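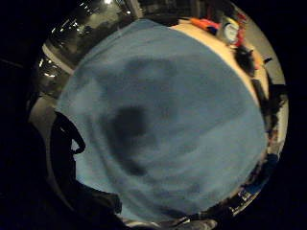 Tolerance in product design is the amount a real part may differ from the drawing. For a rigid housing we measure two faces and write the limits. With soft goods the question is more difficult. A light blue cloth with folds and wrinkles has no single height, so the drawing must say how the material is held when we measure it — flat, stretched or under a known weight.

Exercise 3, Kinen seat cover. The cover is 100 mm wider than the foam. Write a measuring instruction of 53 words or fewer, so that a supplier can repeat it. Bring it on paper to the workshop.

Thierry Tessier, Design for Manufacture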